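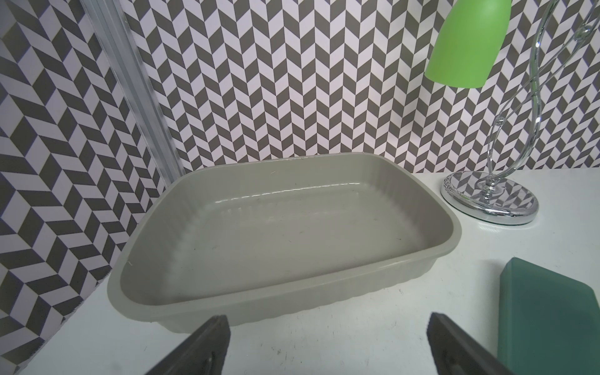

Figure 4. Plastic tray with ribbed outer sides and rounded corners.

3.2 Sorting of kitchen waste at home

In Itdale, 279 households agreed to keep their food scraps apart from other garbage for 12 weeks. Each household received one open tray and was free to choose its place in the kitchen. In the January interviews, most people told us that they emptied it in the evening, after the meal. Smell was the most common complaint - more common than lack of space. Nearly 44 households stopped before the end, mainly the ones living in flats without a garden. Hollis found a similar pattern in Clusolville, although his households had to pay for collection. We therefore treat garden access as a separate factor in Section 4.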